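4.3 Gravação das demonstrações de preensão em objetos macios

Antes de começar, confirme que os 2 dispositivos manuais Grenberg aparecem como sincronizados no painel Flasley.

1. Coloque os recipientes sobre a mesa e abra uma nova sessão.
2. Feche e abra os dedos 2 vezes para registrar o curso completo.
3. Inicie a gravação e execute a tarefa em velocidade constante.

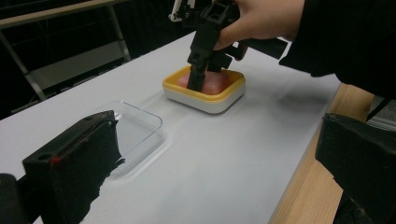

O protocolo Lévesque avalia se a política aprende a limitar o fechamento sem sensor de força. Para isso, cada demonstração deve incluir a fase de contato inteira — com os dois dedos dentro do recipiente de borda amarela e encostados no bloco rosa. A bandeja transparente permanece à esquerda, sobre o tampo branco.

Nota: no ensaio de janeiro, 68 demonstrações bastaram para o treino inicial. O conjunto Dretinano completo prevê 1.000.

Cuidado: não segure o dispositivo pelos dedos. A pressão lateral altera a calibração e invalida a sessão.

4. Encerre a gravação e marque o resultado como válido ou descartado.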